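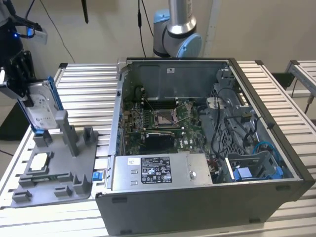
Search this site
Type and press enter

Inside the tower: a gallery from the rebuild bench

Posted 15/03/2019 by Marleny Carhuamaca

I never get tired of an open desktop computer. Lay the tower on its side, take the panel off and there's a whole little city in there, and most people who own one have never had a look! We've been refurbishing office desktops at Kedska since January, and the line at Clutau is finally laid out the way I wanted it, with rollers to carry the cases and a tray alongside for the parts. Click through, enjoy the metalwork, and please ask questions at the bottom. I love the questions.

The tray
My favourite thing on the whole line. Every part gets its own pocket, with posts and low tabs to stop it wandering. It's printed in grey, and I've grown very fond of the grey.

Hard drive in its carrier
A 3.5-inch drive in a bright blue plastic carrier. I adore a good carrier. The blue plastic makes it so easy to find in a case full of silver and green, and the label stays readable once it's on.

The processor
Silver lid up, with a thin rim of green and gold showing at the edge. All that work going on under something smaller than a cracker (and prettier than one, too). Hold it by the sides and keep your fingers off the underneath.

Socket, open
Load plate up, retention lever free and the bare pins on show. I could look at this all day. Those pins bend if you so much as breathe on them crookedly, so the processor goes straight down, no sliding, no wiggling.

Memory slots
A row of black slots waiting for their sticks. Gilberto Espinoza does the sorting for us and keeps the modules in matched pairs, 2 to a bag, with a paper tag on each bag. His handwriting is beautiful and I'm a bit jealous.

Green motherboard
Lots of newer boards are black, and very smart they look, but give me a green one any time. Capacitors, chips, connectors, thin little cables running about the place. It looks like what it is!

Expansion slot covers
The plainest bits of metal in the building, lined up along the back of the case. Please don't throw yours out. We're forever short of them, and a case with a gap at the back lets in an amazing amount of fluff.

Rollers
Cases are heavier than they look, and a tower can sit right across two runs of rollers with its open side facing up. One push and off it goes to the next bench. My back is thrilled.

The screw jar
We counted it once, over a very long lunch: 3,000 screws, nearly all of them the same two sizes. The odd ones go in a jam tin that came from the Bramimska shop.

Still to come: cable tidying, power supplies and the label wall. We've got 700 desktops to get through from the Koivisto office clear-out, so there'll be no shortage of insides to photograph.

Comments (4)

pell_and_co
Gorgeous set. Do you replace the thermal paste on every one or only the ones that run hot?

Marleny
Every one! It's cheap and it's quick, and the old stuff is usually like dried toothpaste by the time we get to it.

Tinkering Dad
I have a whole ice-cream tub of slot covers in the garage. Where do I post them?

Gilberto E.
Bring them to the Clutau side door, any morning. And thanks for the kind words about the tags, Marleny, but the sevens are terrible.

Recent galleries
Keyboards, before and after a wash
Power leads sorted by colour
The Bramimska shop gets new shelves
Fans we have known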